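Setting up a shared memory station: robot cell and bench technician

This page covers adding a robot arm to a desktop refurbishing bench and dividing the work between the arm and the technician. It is based on the Skustura refurbishing shop, where the Onex cell was added to a line that had been fully manual. The shop's job records are kept in Pillai, and the procedure assumes the same.

Before you start

You need a grooved metal table, one arm with a parallel gripper, a fixture plate for small parts, and a bench terminal running Pillai. Allow two weeks of side-by-side running before any change to the shift plan. Tell the bench staff what the arm will and will not do before it is bolted down.

Step 1. Split the task list

Write out every action in a memory swap, from intake to power-on test. Mark each one P (person) or R (robot). At Skustura the split is:

P: unplug, discharge, remove side panel, lay the tower on its side
P: move cables out of the path to the slots
P: open the slot latches
R: pick the module and carry it to the slot
R: insert the module
P: check seating and latches, route cables, close the case, test

Cable handling stays with the technician. Harnesses differ between towers of the same model, and a loose cable over the slots is a stop condition.

Step 2. Place the tower

Lay the tower flat with the open side up. Push it against the table stops. The board must be fully exposed and the slots reachable from above. Load the case profile in Pillai and confirm it matches the model tag.

Step 3. Teach the approach

Jog the arm at low speed. Set a waypoint above the tallest part in the case, normally the power supply or the drive cage, and a second waypoint directly over the slot. Rotate the module to match the slot at the second waypoint, with the long edge level before descent. 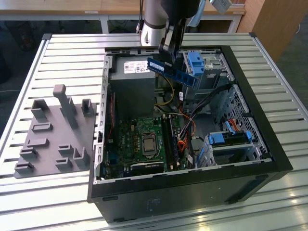
Does the arm replace the technician at this station?
The technician stays, with different duties. Repeated pressing and reaching go down, while inspection, cable work and fault handling take up more of the shift.

Step 4. Set the force limit

Start low and raise the limit in small increments until a test module seats on a scrap board. If the limit trips, the arm must retract and wait. Do not program an automatic retry. The technician looks at the slot, clears the fault in Pillai and enters a reason code.

Step 5. Change the shift plan

One technician can prepare a second tower while the arm works on the first. Do not assign a third. During the trial at Skustura the line processed 2,971 towers, and almost 300 stops were logged, most of them for cables. Each stop needs a person within reach of the station.

Pay grades should be reviewed at this point. Teaching waypoints and clearing faults are setup work under most shop agreements, and bench staff were previously graded for assembly only. Allow 30 hours of training per person.

Step 6. Review the log

Export the reason codes at the end of each week. Go through them with the people who entered them. Codes used fewer than 2 times can be merged into "other."

Last revised September 12, 2019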